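Potlow Robotics Club: jewelry month is here!

If you stopped by the club room in May, you'll have heard plenty of groaning, some cheering and one very loud argument over a bracelet. We've moved on from blocks and cups, and the new challenge is small, tangly stuff: cords, beads, charms and carved pendants, all of it to be picked up and put away in a box.

The idea came from Kheri Bakilana, who joined us last fall and has been asking for something harder ever since. Blocks are easy to like because they stay the shape you left them. A braided cord does whatever it wants. Grab it at one end and the rest trails along behind, usually hooking a neighbor on the way, and then you're lifting two things when you wanted one.

Students work with the hand-held grippers, doing the task themselves while the recording runs, and those demonstrations become the training data for our arm, Drolenar. (Yes, the name stuck. No, we are not voting again.) We set a goal of 900 good demonstrations before summer break, and we would love to reach 3000 by the time the Gunura Challenge comes around. A good one means every piece ends up in the box and nothing gets dragged off the table.

We've also been taking the work out of the club room and into people's homes, and it's been so much fun! Real rooms have patterned tablecloths, clothes on hangers, odd light and furniture in the way, and all of that is great for a model that has only ever seen our gray benches.

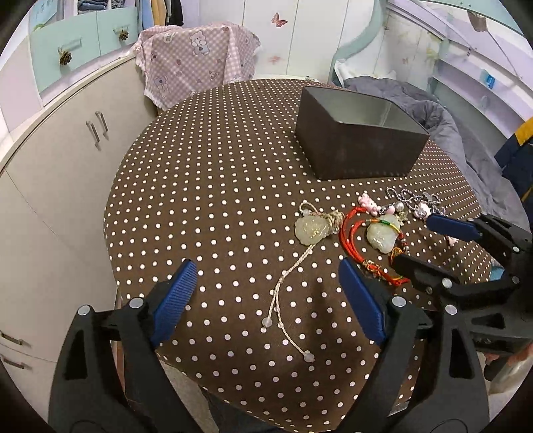 Josphat Shirima has been looking after the data side, and he has put together a very handy little script that sorts the recordings by which item was picked up first. It showed us something we hadn't spotted: almost everyone goes for the pendants and leaves the cords until last. So now we draw the order from a hat – it makes the sessions slower and a lot sillier, and the data is much more varied.

Our first training run used 62 demonstrations, and Drolenar finished the whole task exactly zero times. The second run, with better labels and more homes in the mix, got the first piece into the box in 53 tries out of 62. Huge cheer for that one! Loops are still a weak spot. The arm tends to close on the middle of a cord, and the tails swing out over the rim.

Next up is a session on finger pads. Two of our newer members want to compare softer and stiffer ones on thin cord, and we have a box of samples from Texier to cut up. Bring scissors if you have a decent pair, plus any old bracelets or keychains you can spare – the more tangled the better. Doors open at 4:30 p.m. as usual, and new members are welcome to come and try a gripper.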